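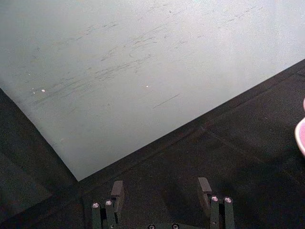 Robot learns which of its cameras to listen to, and needs far fewer lessons

20/06/2021

2 comments | Share this story

A two-armed robot at the Wurden lab in Parsons has picked up a stirring task from 200 recorded lessons, and it does the job nearly as well as a version of itself that was given 2000. The trick is a training method called Dresar, and the people behind it are plainly delighted.

So were we, after an afternoon of watching it work. Stirring looks like nothing. You put a spatula in a bowl, you go round and round, you stop. But for a robot it is a mean little problem. The bowl wants to slide, the spatula wants to twist in the fingers, and whatever is in the bowl pushes back differently every time. Most of all, the robot has to make sense of several camera views at once, and those views don't agree on what matters.

Each arm carries a small camera at the wrist, looking out past its own fingers. Another camera sits higher up and takes in the table. Every one of them sends pictures to the same piece of software, which has to decide, many times a second, what both arms should do next.

"The wrist cameras are wonderful when the fingers are close to something that counts," said Guðlaug Baldursdóttir, who leads the project. "Then the arm swings somewhere else and the same camera is telling you all about a tabletop. You get a big pale sheet and a bit of pink over at one side. The robot has no idea that this is a boring picture. It studies it just as hard."

That last part is the problem Dresar goes after. A learning system that sees a pale shape in the corner of every lesson may start to treat it as a clue. Shift the shape a little and the arm gets confused, even though the bowl hasn't moved. The usual cure is more lessons, recorded with things shuffled around, until the software finally stops caring about the wrong stuff. It works, but somebody has to sit there and steer the arms through every one of those lessons by hand.

Dresar takes another road. During training, the software plays a sort of guessing game with itself. It covers up one camera at a time and tries to predict the next arm movement from the others. If the guess stays good, the covered camera wasn't adding much at that moment. If the guess falls apart, that camera was carrying the load. Do this over a whole lesson and you get a running score for each view, second by second, and the robot learns to produce that score for itself when it is out on its own.

What we liked most was seeing the scores on a monitor beside the table, drawn as colored bars that rise and fall while the arms move. As a gripper closes in on a handle, its wrist camera's bar shoots up. Once the grip is firm and the stirring starts, the bar sinks again and the overhead view takes charge. It's oddly gripping to watch - you start rooting for the bars.

The stirring task itself is simple to describe. One arm takes the spatula by the upper end of its handle and moves the head around inside a mixing bowl. The other arm stays open and ready, and comes in to steady the bowl by a handle if the thing begins to creep. The overhead camera has the best seat for all this, with the bowl, the spatula and both grippers in one view.

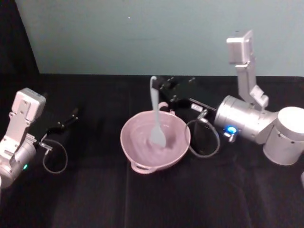

The numbers

The team compared two robots that were the same in every way except for their training. The first learned from 2000 recorded lessons with no camera scoring at all. The second used Dresar and was given 200, picked at random from the same collection. Each then made 105 attempts at the full task: pick up the spatula, stir, stop, let go.

When the attempts were tallied, the Dresar robot had finished only two fewer than its heavily schooled twin. With a tenth of the lessons! The researchers also trained a third version on the small set without the scoring, as a check, and it did badly. It often grabbed the handle well enough and then drifted, scraping along one side of the bowl until a person stopped it.

"I wanted that check more than anything," said Ryan Crabtree, who built the training software. "If the small set had been enough by itself, then all we'd have shown is that everybody records too many lessons. I was honestly nervous opening that results file."

He also did something a bit sneaky. After training was over, he moved loose objects on the table to spots where they had never been, and turned the lights down on one side of the room. The robot with the large lesson set slowed down and made more mistakes. The Dresar robot dipped too, but less. Crabtree reads this as a sign that it really has learned to leave the background alone, though he would like to see it repeated on a different table before he says so in print.

Where it still struggles

There are gaps, and the team was happy to talk about them.

Sticky mixtures are one. If the spatula head gets stuck against the wall of the bowl, no camera shows the cause very well, and the scores flatten out. All the bars go to the middle and the arm hesitates. Baldursdóttir thinks the answer is to let the method score touch and force readings along with the pictures, so that the robot can turn to its sense of feel when its eyes aren't helping. A student on the project has started on this already.

Speed is another. Playing the guessing game makes training slower, because every lesson has to be gone through again for each camera that gets covered up. Once training is done there is no extra wait, and the arms move just as quickly as before. The group considers that a fair trade, seeing that computer time is much easier to come by than people with the patience to guide two arms around a bowl all day.

And sometimes the scores are plain wrong. We saw one attempt where the open gripper's camera was rated high for several seconds for no reason anyone in the room could name. The stirring carried on fine. Crabtree scribbled something in a notebook and ran it again, and the odd rating didn't come back.

What comes next

Wovetti, which makes kitchen equipment for bakeries and school cafeterias, is paying for part of the work and will lend the lab a test kitchen in November. The plan is to try pouring, scraping a bowl clean and folding two mixtures together. Folding is the one that has everybody excited. It needs slow, wide strokes and a feel for when to stop, and people who have baked for years still argue over how it should be done.

The lab also intends to release its lesson recordings, with all the camera views lined up in time, so that other groups can test their own ideas on them. That should be a real gift to smaller labs. Recordings from two arms working together are hard to find, and the views from the wrists are very often left out. In the Wurden set they are kept from start to finish, including the long stretches when an open gripper is parked over dark cloth and nothing much is going on. Those stretches are exactly what a method like this learns from.

Baldursdóttir has been getting messages from people who work on very different machines, among them a group that sorts parcels and another that picks fruit. They have the same headache with too many cameras. She has told them all to go ahead and try it, and to write back with whatever breaks. 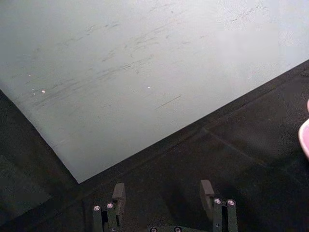
Could the lab just take the wrist cameras off and use the overhead one?

The team tried that early on, and the robot got worse at picking up the spatula. From above, the gripper itself hides the last little bit of space between the fingers and the handle, so the arm closed too soon or a bit off to one side. The wrist view is needed for that short moment, and the scoring lets the robot use it then and mostly ignore it afterward.

Does a person have to tell the robot which camera matters?

The scores come entirely from the guessing game. The people recording lessons only guide the arms, and they don't mark anything in the pictures.

When will the recordings be available?

The lab is aiming to put them out after the test kitchen sessions, with the pouring and folding lessons added if those go well.

2 comments | Share this story
Contact the newsroom | All rights reserved | Back to top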